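Section 5: Getting the bench ready and fitting the ring

By now you have the parts of your Skidley out of the carton and checked against the packing slip, and I expect you are itching to put something together. Please give me a little more of your patience. A Skidley hanger goes up in one sitting if the bench is set out properly, and it can eat a whole evening if it isn't, mostly in the form of getting up again to look for a screw that rolled behind something.

Pick a sturdy table at a height where you can work without stooping. A butcher-block top is lovely for this, and a few smudges and scuffs do no harm at all. If the table is one you eat at, or one you are fond of, lay down a sheet of cardboard first. Hot glue comes off most wood with a bit of coaxing, but it likes to take the varnish along.

Set things out with the ring in the middle, the glue gun on the side of your stronger hand, and the small bits at the back where your sleeves won't drag through them.

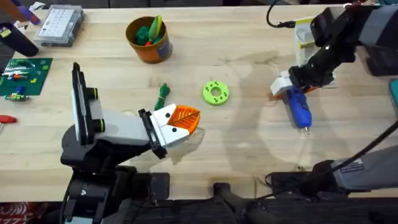

Wistutport, Jul 17, 2020

This section replaces the loose sheet that came with the March kits. If you still have that sheet, you can recycle it. The parts are the same as before, but the order of the steps has changed, and the gluing now comes before the screws. Several of you wrote in to say that the pegs were much easier to place while the ring was still lying flat on the table, and you were quite right. Thank you for the letters - I keep them all.

What you will need

The ring, part 397. It is the thick lime-green disc with the large hole through the middle and the small holes around its face.
Four pegs and eight wood screws, from bag 1570.
A backing board of solid wood (not supplied - an offcut is fine, as long as it is wider than the ring all the way around).
A hot glue gun and a couple of spare sticks.
A small screwdriver. A cordless one is kind to the wrists, but an ordinary hand screwdriver will do the job just as well.
A pencil, a damp cloth and a scrap of cardboard.

A clear organizer box with a lid is very handy for the screws. I keep mine in the corner at the back of the bench, and a cup next to the work for the odds and ends that are too long for the compartments. An old mug or a washed-out tin is every bit as good.

Laying out the ring

1. Wipe the table with the damp cloth and let it dry. Dust under the ring will make it rock, and you'll blame the ring.

2. Lay the ring flat and run a fingertip around the inside of the large hole. Printed parts sometimes keep a whisker or two from the printer. Rub any off with your thumbnail, or with a bit of fine sandpaper if they are stubborn.

3. Look at the small holes. There are eight, and they sit in pairs, so that you have two near the top, two on the left, two on the right and two toward the bottom. Turn the ring until the pairs line up with the edges of your table. It looks fussy, I know, but it makes the rest of the steps much easier to follow.

4. Make a light pencil mark on the face of the ring halfway between the two holes of each pair. Those four marks are where the pegs will stand.

Note: The ring has no right or wrong way up. If one face looks a little smoother than the other, choose whichever you would like to see from across the room.

Gluing the pegs

5. Plug in the glue gun, stand it nozzle down over the cardboard, and leave it for 5 minutes. If the glue comes out in lumps, it wants longer. A thin thread that flows when you squeeze gently is what you are after.

CAUTION: The metal nozzle gets hot enough to burn, and so does the glue. Keep the cord where you won't catch it with an elbow, never lay the gun on its side, and unplug it if you leave the room, even if it is only to answer the door.

6. Put a dot of glue the size of a lentil on the first pencil mark. Keep it well clear of the small holes on either side. Press the flat end of a peg onto the dot and hold it still while you count slowly to twenty.

7. Do the peg straight across from it next, and then the other two. Going across the ring keeps your hand away from glue that hasn't set yet.

8. Unplug the gun and put it somewhere safe to cool. Leave the ring alone for roughly 31 minutes. Have a cup of tea, and try not to test the pegs. I have been making these for a good while and I still catch myself doing it.

Note: If glue has crept into one of the small holes, let it set completely and then push it out from behind with a toothpick. Picking at it while it is soft only spreads it further.

Getting the screwdriver ready

9. Fit the bit that came in your bag, and give it a gentle tug to make sure it is seated. It should not wobble or slide out. If your cordless screwdriver has several speeds, choose the slowest, and set it to turn clockwise.

10. Lay the screwdriver down on its side beside the ring, with the bit pointing away from you and away from the pegs. A rounded handle will roll if the table slopes even slightly, so keep a hand near it until you're sure it has settled. 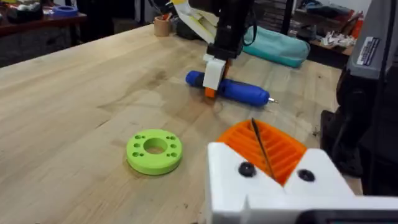
Fixing the ring to the board

11. Set the ring on the backing board, pegs facing up, and move it about until you have the same margin on every side. Draw lightly around it with the pencil so you can find the place again if it slips.

12. Start one screw in each pair, going only far enough that it stands up by itself. Check the ring against your pencil line, then start the remaining four.

13. Tighten the screws a little at a time, again working across the ring. Stop as soon as each head touches the face.

CAUTION: Do not drive the screws down hard. The ring will bend before it breaks, and a bent ring will never sit quite flat afterward.

14. Rub out the pencil marks and give each peg a soft push with one finger. If one comes away, peel off the old glue, warm the gun again and repeat step 6 for that peg alone.

Spare pegs and screws can be ordered from the Dravier workshop. Put the number 1570 on your note and mark it for Jong-dae Ryu, and I'll send them out with the next post. Hanging the finished board on a wall is covered in Section 6.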